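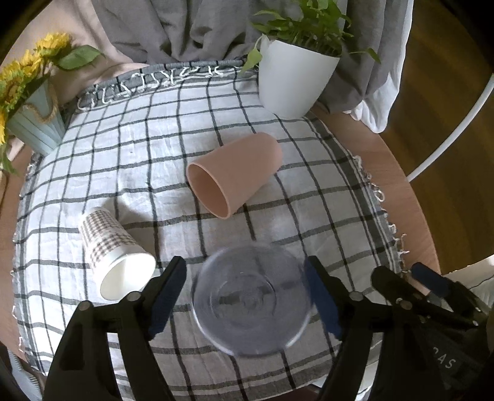 Gripper checks, club project, filled in by me (Jolán Lengyel), 2020-07-26

Finger pads: OK. Wiped both, no grit this time!
Pad screws: OK, all nipped up. Máté, please put the small driver back in the tin.
Jaw travel: OK, opens and shuts without catching.
Cloth: pass, but watch the fringe (I keep snagging my sleeve on it).

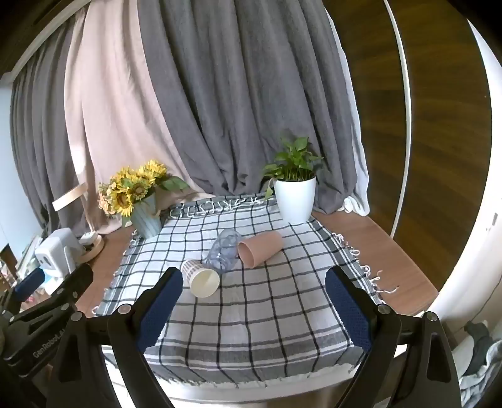 Cups: pass. Go gently on the paper one, it dents if you so much as look at it. Clear plastic is fine, no cracks I could feel.
Pivots: bit stiff, so I'd like Zsolt to have a look before the next 300 grips.
Vase and plant: leave them at the back, please.
Hair tied up, sleeves rolled: yes, after a reminder.

Next check due after 4 sessions.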